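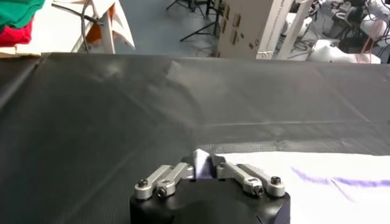 Yoshinori Wada wrote in to say that I'm too hard on these machines, and that a robot that folds one towel in 6 minutes is still folding a towel. Fair enough. I've folded plenty of them slower than that on a Saturday night.

My trouble is with the rest of the basket. Cloth is hard for a gripper. It has to find a corner, pinch one layer and keep hold of it, and every piece lies differently. A person does that while talking on the phone.

I went through the comments on my March post and most of you want laundry done first, then dishes. One reader would settle for matching socks. I'd pay for that too, but I wouldn't pay much.

So can they do chores yet? Some, slowly, with a person standing by. I'm keeping my laundry table for now.

Filed under: Home Tech, Chores
8 comments | 74 shares
Home About Archive Contact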